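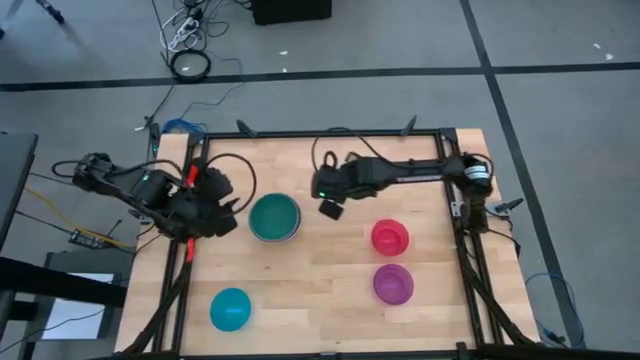

Visite de l'usine d'aliments composés Wiltden, ligne volaille et ligne poisson

12 partages – 3 commentaires

Le site Wiltden ouvre ses ateliers aux éleveurs et aux techniciens une fois par an, en avril. Le groupe a été reçu à l'accueil poids lourds par Gerardo Caputo, responsable de production, puis confié à Nusrat Cassim pour la partie laboratoire. Chaussures de sécurité et charlotte obligatoires, téléphones éteints dans la zone de broyage (classement ATEX).

Réception des matières premières

Les camions passent au pont-bascule, puis sous la sonde de prélèvement. Chaque lot de céréales fait l'objet d'une mesure d'humidité, de protéines et de poids spécifique par infrarouge avant vidange en fosse. Le maïs est en outre contrôlé par bandelette pour les aflatoxines et le DON. Un lot non conforme repart chez le fournisseur dans le même camion. Le tourteau de soja et le tourteau de colza ont chacun leur fosse. La farine de poisson arrive en big-bags et suit un circuit séparé, réservé à la ligne aquacole, conformément aux règles sur les protéines animales transformées.

Le stockage comprend 61 cellules, de volumes très inégaux. Les plus petites servent aux phosphates, au carbonate et au sel. Les vitamines et oligo-éléments sont pesés par une station de microdosage Pimentel installée l'an dernier, avec lecture du code de lot à chaque ouverture de trappe. La station précédente demandait une double pesée manuelle pour les prémélanges ; la traçabilité était tenue sur papier.

Broyage et mélange

La ligne volaille utilise deux broyeurs à marteaux montés en parallèle. La grille est changée selon l'âge des animaux : mouture plus grossière pour la pondeuse, plus fine pour le démarrage. Côté poisson, un pulvérisateur à axe vertical prend le relais après le premier broyage, la finesse conditionnant la tenue du granulé dans l'eau. Le mélangeur principal est un modèle à double arbre. L'homogénéité est vérifiée par traceur à chaque semestre, avec un coefficient de variation visé inférieur à 8 %. Les derniers résultats étaient affichés au pupitre, tous conformes.

Les rinçages entre formules se font au maïs broyé. La matrice d'enchaînement des fabrications interdit par exemple de passer d'un aliment contenant un anticoccidien à un aliment de finition sans lot intermédiaire. Un participant a demandé ce que devenaient les lots de rinçage : ils sont réincorporés dans la formule d'origine, avec un plafond fixé par la formulation.

Granulation et extrusion

La presse volaille travaille avec une filière de 4 mm pour la croissance. Le conditionneur à vapeur était à l'arrêt pendant notre passage – remplacement d'une vanne – ce qui a permis de voir l'intérieur de la cuve et l'état des pales. L'usure est nette du côté de l'entrée vapeur. M. Caputo prévoit de les changer avant l'été.

L'extrudeur Berner de la ligne poisson produit les granulés flottants et les granulés à coulée lente. La densité est réglée par la pression dans le fourreau et par l'injection d'eau, puis contrôlée à la sortie du sécheur. L'huile est ajoutée ensuite, sous vide, dans l'enrobeur. Selon Sølve Tangen, technicien aquacole présent dans le groupe, l'enrobage sous vide limite le film gras à la surface des bassins, à condition que le granulé soit suffisamment refroidi au moment du mélange.

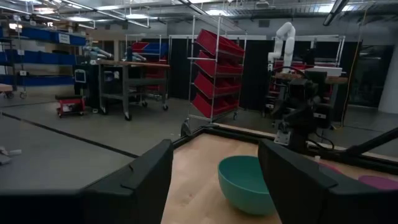 Quelle est la durée de conservation d'un aliment poisson extrudé en sac fermé ?
Wiltden indique quatre mois à compter de la fabrication, au sec et à l'abri du soleil, durée limitée surtout par l'oxydation des huiles.

Laboratoire

Nusrat Cassim a présenté le test de durabilité des granulés et le tamisage des fines. Un échantillon de chaque fabrication est gardé en échantillothèque. Les analyses de matières grasses et de cellulose sont faites sur place, les acides aminés sont sous-traités. Le logiciel de formulation, Evero, reçoit les valeurs infrarouges du jour, mais la mise à jour des matrices reste validée à la main par Stella Tanui, formulatrice.

La visite a pris fin au quai vrac à 16 h 30. Le chargement par boisseaux pesés n'a pas pu être montré, aucun camion n'étant programmé sur ce créneau. Les questions sur les tarifs ont été renvoyées au service commercial (Tania Jayasinghe).

Partager cet article – 2 personnes aiment ceci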